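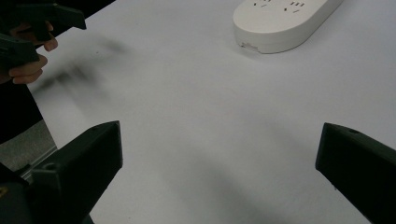 White power strip on a white tabletop.

Elīna Jõgi: Frequently Asked Questions

Who is Elīna Jõgi?

Elīna Jõgi is a television actress. She is known for the part of Dr Maret Oja in the hospital drama Irkurmont, which ran for 26 episodes over 2 series. She also had a smaller part in the thriller Oson.

Is Elīna Jõgi still alive?

Yes. Our record for Elīna Jõgi is marked as living. Record last checked: September 2022.

How old is Elīna Jõgi?

Her year of birth is not held in our database. Ages given on other fan pages differ from each other and have not been copied here.

Was she in every episode of Irkurmont?

No. She joined in the fourth episode of the first series and is credited in all episodes after that. The opening three list Birutė Sepp as the senior doctor.

Who created Irkurmont?

The series was written by Zsolt Szekeres and directed by Uldis Kalniņš. Production was by Morik. Ülle Bite is credited as script editor on the second series only.

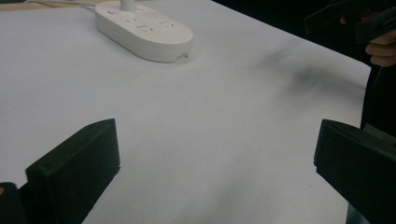
Some listings give Bite as co-writer. This comes from an early press sheet and does not match the end credits, which we treat as the correct source.

Is Elīna Jõgi married?

No marriage is recorded. We do not list partners or children unless the person has spoken about them in a published interview.

How tall is Elīna Jõgi?

Not recorded.

Does she have an official account?

None has been confirmed. Accounts using her name are not linked from this page.

How is the popularity rank worked out?

The rank is based on page views over the past month and is recalculated each night. Elīna Jõgi is currently at 455 in TV Actresses. Her highest position was 106.

How do I report a mistake?

Use the correction form at the foot of the profile. Give the line that is wrong and a source we can check. Corrections without a source are not processed.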